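Project Report — Can Machines Do Chores Yet?
Team Nesura, Skivesico program

Our question: can a gripper clear and wipe a table as well as a person. Short answer, not yet. Ran 60 tries over 8 sessions, two chores only.

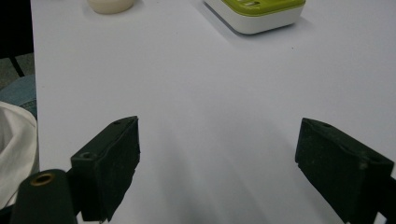
Wiping was worse than clearing. Cloth bunches up, grip slips, start agian. Brulov model did better on cups — still slow. Colour of the cup made no diffrence.

To do: 5 more sessions, softer pads, write up error table.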